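Starnness Demonstration Farm – Seasonal Site Inspection
Checklist with inspector's comments, June

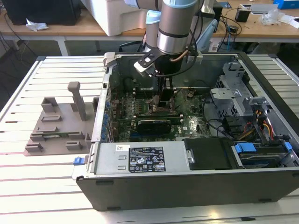 Open desktop computer on a slotted aluminium work table.

Inspector: Lieven Leemans
Site: Starnness, lower and upper plots
Scheme: Witance mixed planting programme

Ratings: S – satisfactory; A – action needed; N – not inspected on this visit.

1. Access and boundaries
1.1 Main gate closes and latches – S
1.2 Footpaths clear of tools, hoses and cut stems – A
Comment: Bramble has grown across the path between the upper plot and the seed store. To be cut back to the posts before the next group visit.
1.3 Boundary fence sound – S
Comment: Two posts on the Esier side lean slightly but hold firm when pushed. Check again in autumn.

2. Water
2.1 Rainwater tanks covered and lids secured – A
Comment: The lid on the 500-litre tank by the polytunnel has lost one clip. A strap has been fitted for now. The clip must be replaced.
2.2 Untreated water outlets labelled "Not for drinking" – S
2.3 Pond edge marked and rescue pole in place – S
2.4 Overflow channel free of silt – N
Comment: Covered by tall comfrey. The channel should be cleared enough to be seen.

3. Planting areas
The programme covers 1,496 square metres, of which 463 are planted at high density without ploughing or fertiliser.
3.1 Plot markers present and readable – A
Comment: Markers in the lower plot have faded. Plot numbers should match those on the Dewan planting register, and at present several cannot be read.
3.2 Plants known to irritate the skin identified on the plot plan – S
Comment: Rue and wild parsnip are both shown. Gloves are to be worn when thinning near either.
3.3 Canes fitted with end caps – A
Comment: Caps missing throughout the bean rows.
3.4 Fruit tree ties checked for rubbing – S

4. Tools and stores
4.1 Blades covered when not in use – S
4.2 Ladders inspected and tagged – A
Comment: The three-legged ladder has no tag. It is not to be used until it has been inspected.
4.3 Seed store dry, with no sign of rodents – S
Comment: Droppings were recorded at the previous inspection. None found this time. Bait boxes to stay outside the building.

5. Visitors and first aid
5.1 First aid box complete and in date – A
Comment: Eyewash expired. Replacement requested.
5.2 Emergency contact sheet displayed – S
5.3 Hand-washing point with soap – S

Items marked A are to be closed by the site lead and entered in the Starnness log. Items 2.1 and 4.2 take priority. Item 2.4 will be inspected at the return visit.

Signed: L. Leemans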